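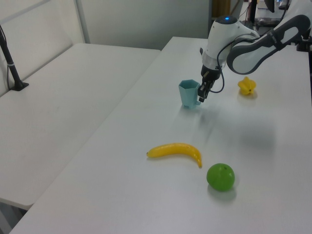 Hạnh La wrote back after two weeks to say the cup was the part her kids kept fighting over, and could she buy a second one without the fruit. Yes. Cups are sold singly as well as in the set, and the listing has been changed to make that clearer.

6/26/18
By Talha Usmani

Search products Enter keyword

Carard Play Fruit and Cup Set

The Carard set is a small group of pretend food pieces with one drinking cup, meant for home corners, play shops and sorting games. The pieces are plastic. The colours are plain and bright, and each fruit can be told from the others by shape as well as colour.

What you get

Banana. Yellow, curved, with a stem end that little hands tend to grab first.

Star fruit. Yellow, with five ridged lobes. A lot of play food sets leave this one out, and we get more questions about it than about anything else on the page. Cut fruit is not included; the pieces are whole and don't come apart.

Round green fruit. Sold as a lime. Some families call it a green orange and that works too.

Cup. Light teal, with a faceted body, a flared rim and a small handle on one side. The flat faces give a better grip than a smooth cup. It is for pretend drinks only and shouldn't be used for real ones.

Using it on a table

A white or pale tabletop suits the set well, as the pieces show up clearly from across the room. On a patterned cloth the lime is the one that goes missing. The banana will rock a little if bumped but settles again. The lime will roll on a sloping surface — put it in the cup when you're packing up.

For sorting by colour, put the two yellow pieces together and ask which one is the odd one out by shape. For a shop game, one child holds the cup as the till and the others pay into it. Older kids can trace the outlines on paper and match each piece to its drawing. The star fruit takes a few goes.

Cleaning

Wipe with a damp cloth and mild soap, then dry with a tea towel. Don't put any of the pieces in the dishwasher. The ridges of the star fruit collect dust and playdough, and an old toothbrush is the easiest way to get it out. Keep the set out of full sun on a windowsill or the colours will fade over time.

Ordering

The set is $39. Kinders and childcare centres ordering 100 sets or more should get in touch for a quote before paying through the site. We brought in 2,000 sets for this run and the next shipment is due in November.

The Godoy vegetable set is a separate product made to a similar size, and the two can be mixed in one basket. The Emov shop counter is also separate. Trendia storage tubs are currently out of stock in the small size — the medium holds the fruit and cup with room to spare.

2 comments
39 shares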